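[plamia-ml 2242] Re: 花柄の壁紙、貼る前に聞いておきたいこと

みのです。Khairulさん、みなさん、こんばんは。 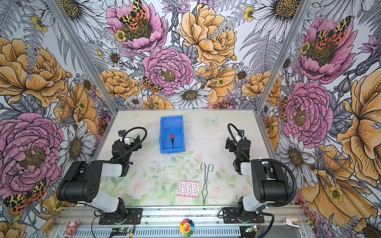

三方とも花柄の壁と、青い箱、縞の布パッド

返事が遅くなってしまってすみません、夕方に書きはじめたのに、途中で味噌汁を温めたり宅配便を受け取ったりしていたらもう夜の九時です。しかも書いているうちにどんどん長くなってきたので、お急ぎの方は糊の話のところまで飛んでください(まんなかへんです)。

先に引用しておきますね。

> Khairul Sembiringです。
> 2098番の投稿(みのさんの「背景が花だらけになった話」)を
> 今ごろ読み返しています。うちも作業机のまわりの壁が
> 白いままで、いいかげん寂しいので、花柄を貼ろうと思って
> います。Siregarの店先で見本帳をめくって、大きい花のと
> 小花のとで半日迷いました。
>
> それで、いくつか教えてください。
>
> 1. 三方とも同じ柄にして、うるさくならないですか。
> 家族は「正面だけにしておけば」と言っています。
> 2. 柄の中に虫がいるのは気になりませんか。見本帳の
> 大きい花のほうに、羽を広げたのが何匹もいました。
> 3. 糊は前に話の出たDrakusumの粉のやつでいいですか。
> 4. 机の上の小物は、何色にすれば花に埋もれませんか。
> 私はよく物を置いた場所を忘れます。
>
> あと、予算は3,000円でおさめたいです。笑わないでください。

笑いませんよ! 私だって最初はそれくらいのつもりで始めたんですから。順番に書いていきます。

まず1番、三方とも同じ柄にするかどうか。

私は三方とも貼ってよかった派です。というか、正面だけ貼っていた時期が二週間ほどあって、そのときのほうがよほど落ち着かなかったんです。正面が満開で、左右を向くと白。机に向かうたびに「ポスターを貼った壁」という感じがして、どうにもよそよそしい。左右も貼ったら急に、庭の隅っこにもぐりこんで仕事をしているような気分になりました。うるさいかと言われればまあ、うるさいです(笑)。でも三日で慣れます。四日目にはもう柄を見ていなくて、お客さんに「すごいね」と言われて、ああそうだった、と思い出すくらい。

ご家族の「正面だけ」という意見もわかります。大きい柄は、ちょっと離れて見る壁ならいいけれど、すぐ横にあると迫ってきますからね。私のところは大きなピンクの芍薬と、橙がかった金色の薔薇がどーんと出てくる柄で、正面の壁でいうと上のほうに芍薬、その右に黄金色の薔薇、その下にまた大きな芍薬。隙間を白いデイジーやつぼみやシダの葉が埋めています。シダが灰色なのがありがたいところで、あれが鮮やかな緑だったら、たぶん三方は無理でした。見本帳で迷っているなら、花よりも葉っぱの色を見てみてください。葉が沈んだ色のものは、広く貼ってもけっこう耐えられます。

あと、これは貼ってから気づいたんですが、右の壁の下のほう、芍薬のそばに薄紫のアザミみたいな花がいるんです。正面ばかり見て選んでいたので、その花のことをまったく覚えていなくて、貼り終わってから「だれ?」となりました。今ではいちばん好きです。見本帳は小さい切れ端ではなくて、できれば柄が一回りするところまで広げて見せてもらうといいですよ。Siregarのお店なら、頼めば奥の台に広げてくれるはずです。私のときは巻いたまま渡されて、あとで自分から言えばよかったと思いました。

2番、虫のこと。

はい、います。何匹も。橙色の羽に黒い点々のある、あれは蛾でいいんでしょうか。私は長いこと蝶と呼んでいたんですが、前にこのMLで「胴が太いから蛾では」と言われて以来、蛾だと思って暮らしています。正面の壁の上のほう、芍薬の黄色い芯にかぶさるように羽を広げている大きいのが一匹いて、橙と黒とクリーム色の羽で、なかなか立派です。その下の芍薬の左の縁には、もっと小さいのがちょこんと。左の壁にも下の隅に近いところに一匹、右の壁では上の芍薬にとまっています。

気になるかどうかは、ほんとうに人によると思います。私は最初の一週間、視界の端で「ん?」と何度もなりました。夜、手元だけ明るくしていると特に。でも虫が苦手な妹が遊びに来たとき、いちばん心配していたのに、ひとこと「着物みたいでいいね」で終わってしまって拍子抜けしました。絵の線がはっきりしているので、本物らしくはないんですよね。薔薇もインクで縁取りしたような濃い線が入っていて、全体に古い図鑑の絵という雰囲気です。写真みたいな柄だったら私も避けたかもしれません。

どうしても嫌なら、貼るときに虫が家具の陰に来るように高さをずらすという手もあります。ただし柄合わせの都合で、一匹隠すと別の一匹が目の高さに来ます。私はやってみて、あきらめました。

ついでに言うと、机の奥のほうに白い小さな蝶のシールがひとつあります。壁には橙の蛾、机には白い蝶。そろえるならちゃんとそろえなさいよという話ですが、白い天板に白い蝶なので、近くに寄らないと目に入りません。気に入っています。

3番、糊の話。お待たせしました。

Drakusumの粉糊で大丈夫です。私も三面ともあれでいきました。ただ、袋に書いてある水の量だと私にはゆるすぎて、垂れて垂れて、床に新聞紙を敷き足すはめになりました。二面目からは水を一割減らして、そのほうがずっと楽でした。一割というのは私の台所の計量カップでの話なので、そこはご自分の手で確かめてください。かき混ぜてから十五分ほど放っておいて、もう一度混ぜると、だまが消えます。最初これを知らずに、茶こしで全部こしたんですよ……茶こしは引退しました。

貼る順番は、正面のまんなかから左右へ。これは2098番にも書いたとおりです。角のところは、正面から少しだけ回り込ませておいて、横の壁を上から重ねる。隅でぴったり切ろうとすると、まず隙間が出ます。私のところは奥の両隅に銀色のアルミの柱が通っているので、多少のずれなら目がそちらに行ってくれて助かっています。Khairulさんのお部屋は角がそのまま見えるんでしたっけ。だったら角だけは、明るい昼間に、機嫌のいいときにやってください。夜中にやると翌朝泣きます。

空気が入ったら、タオルを丸めて真ん中から外へなでる。専用の刷毛も買ったんですが、結局タオルばかり使っていました。刷毛はだれか要る人がいたら差し上げます、ほぼ新品です。

継ぎ目がちょっと開いてしまったときの直し方も書いておきます。細い筆で糊を少し入れて、乾いた布で押さえて、ひと晩さわらない。このひと晩さわらないができなくて、私は同じ場所を三回やり直しました。貼ったばかりのところって、どうしてあんなにさわりたくなるんでしょうね。

4番、小物の色。これは話したいことが山ほどあります!

結論から言うと、うちは青です。はっきりした明るい青。机の奥、まんなかより少し左に置いている、手前の縁が低く開いたプラスチックの収納箱がそれです。柄のほうはピンクと橙と黄色と白ばかりなので、青だけはどうやっても見失いません。最初は壁に合わせてくすんだピンクの箱にしていたんです。雑誌みたいになるかと思って。そしたらほんとうに見えない。椅子に座って一拍おかないと箱がどこかわからない。おしゃれでしたけど、毎日使うものでそれは困ります。青に替えたとき、うわ浮いてる、と思ったのが正直なところですが、浮いているから見つかるわけで、今はもう替える気がありません。

手前が開いた形のものは、とてもおすすめです。深い箱だと底に沈んだ小物を指で探ることになるでしょう。うちのは上からのぞけば底まで見えるので、細いものを一本だけ入れておいても、あるかないかがすぐわかります。今入っているのは、赤い柄に黒い細い軸の、小さなドライバーみたいな工具です。青の中の赤、これがまたよく見えるんですよ。Khairulさんは物を置いた場所を忘れるとのことなので、箱の中の物の色まで気にしてみてください。黒い柄の道具を黒い箱に入れるのだけは、やめたほうがいいです。前の前の机で、私がそれでした。

向きも決めています。先が手前。柄を奥にして置くのは取りにくいでしょうと前に言われたんですけど、先がこちらを向いていると、のぞいたときに何の先っぽか一目でわかるので、私はこちらのほうが好きです。小さい子のいるおうちではやめてくださいね。

それから布パッド。机の手前のまんなかに敷いている、四角い小さいのです。ピンクの縁取りで、中は赤と白の柄の縞が並んでいます。こちらは青い箱と正反対で、色としては完全に花の仲間なんですが、縞なので埋もれないんです。花、花、花の中に、まっすぐな線があると目が止まる。これは貼ってみるまで考えもしなかったことで、もし小物をピンク系でそろえたいなら、無地や花柄じゃなくて縞か格子にするといいかもしれません。Gondosumの手芸市で布を見るのがお好きなら、縞の端切れはいつも箱の底のほうに残っていますよ。みんな花から取っていくので。

パッドの上にはねじだの金具だの、転がりそうなものをのせます。机にじかに置くと、ころころっと行ってしまうので。小さいパッドなので、のる分だけ出す、という癖がついたのもよかったです。前は広いマットを敷いていて、そうすると広いだけ出してしまって、片づけに三十分かかっていました。

天板の話も少し。白っぽい面で、手前半分に薄い緑の葉っぱの茎と、淡いピンクの薔薇がうっすら入っています。壁がにぎやかなので、机まで濃い柄だったらさすがに目が回ったと思います。薄いくらいでちょうどいい。ただ、白っぽい天板の宿命で、灰色の点々やこすれた跡がけっこう目立ちます。拭いても残るのが何か所かあって、メラミンのスポンジを使いたくなるんですが、薄い柄まで消えたら嫌なので我慢しています。どなたか、印刷を傷めずに黒ずみだけ落とす方法をご存じないでしょうか。薄めた台所洗剤は試しました。重曹はこわくてまだです。

で、最後に予算。3,000円。

うーん、三方ぜんぶは厳しいと思います。言いにくいけれど。でも正面一面と糊なら、見切り品を待てば行けるんじゃないでしょうか。Siregarでは廃番になった巻きが棚のいちばん下に置かれることがあって、うちの右の壁は、そこで見つけた同じ柄の残りです。二か月待ちました。つまり正面だけの二週間のあと、左だけ貼って右が白い時期が二か月あったわけです。あれはあれで変な部屋でした。

待っている間に、箱やパッドのほうを先にそろえてしまうのもいいと思います。壁が白いうちに青い箱を買うと「派手すぎたかな」と思うでしょうけど、返品しないで、貼るまで待ってみてください。

そうそう、必要な長さを計算するとき、柄合わせの分を忘れないでくださいね。大きい花は一回りが長いので、切り落とす分もばかになりません。私は一面につき38センチずつ余分に見ておいて、それでちょうどでした。壁の高さが違えば数字も変わるので、うちの場合は、ということで。

切れ端は捨てずに取ってあります。引き出しの底に敷いたり、ノートの表紙に貼ったり。蛾がまるごと一匹残った切れ端があって、それはもったいなくて何にも使えないまま、封筒に入れてあります。もしKhairulさんが大きい花のほうに決めて、継ぎ目でしくじったら言ってください。同じ柄なら当て布ならぬ当て紙として送れます。小花のほうにしたら送れません。別の柄なので(当たり前ですね)。

どちらにしたか、決まったらまた教えてください。あと天板の黒ずみの件、どなたでも、お待ちしています。刷毛の欲しい方もどうぞ。

みの

--
plamia-ml 壁紙と机まわりのメーリングリスト
返信はリスト全体に届きます。個人あての用件は件名を変えてお送りください。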